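Home | About the Fund | Grants | Reports | Contact

Filed under: Grantee updates, Play and learning materials

Progress report to the Prusden Fund – Stirkley Toy and Activity Library
Reporting period: up to the end of June
Prepared by Orysia Marchuk, project coordinator

Dear Mr. Rind,

Please find my report on the second part of the grant. I try to keep it in the same order as your form, but point 3 and point 4 are put together, as they were difficult to separate.

1. Purchases

From the approved list we have bought almost everything. The plastic rings, the bean bags and the low cones came from Kavanagh in two deliveries. The first delivery was complete. In the second one the cones were missing, and we waited 10 days for them. The price was not changed. We have not yet bought the large floor mat, because the supplier stopped selling the size which was written in our application. I would like to ask your permission to take two smaller mats instead. The cost is 316 in total, so it stays inside the same budget line.

2. Lending

The library is open to families and to the four kindergartens which signed with us in spring. The activity sets go out for three weeks. In the beginning we gave two weeks, but the teachers told us that it is too short, they only start to use the set and already must bring it back. After the change we have fewer late returns. The movement sets are borrowed most, then the sorting sets. The puzzles are borrowed less than we expected, and I think it is partly our mistake – they stand on the lowest shelf behind the door.

3 and 4. Sorting, checking and storage

This part took more time than we planned. When a set comes back, each piece is wiped, looked at and put with the others of its kind. For the rings we look mostly at the joint, where the two ends of the plastic meet, as this is the place where a child can scratch a finger. Rings with an open joint are taken out of the set. Until now we took out some 30 pieces of all kinds, and most of them were old ones, from before the grant.

We wanted first to keep rings of each color separately. In practice it was slow, and the teachers mix them anyway, so now the rings of one size are stacked together and the color is not important. Small pieces go in trays with a dark bottom, where light-colored beads are easy to notice.
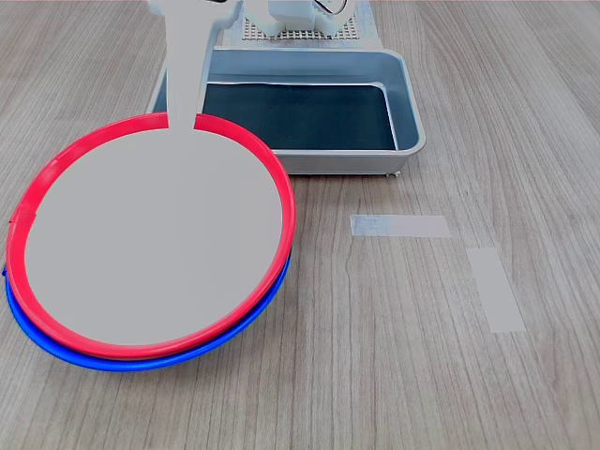 Red ring stacked on a blue one, with a metal tray behind.

The labels for the trays are ordered from Grultirix. We asked for pictures in addition to words, so that children can also help to put things back.

5. Next period

We plan to move the puzzles to a better shelf, to finish the labels and to write a short checking list for the kindergartens. I would be thankful for your answer about the mats before the end of the month, if it is possible.

With best regards,
Orysia Marchuk

© Stirkley Toy and Activity Library | Contact the office | Back to top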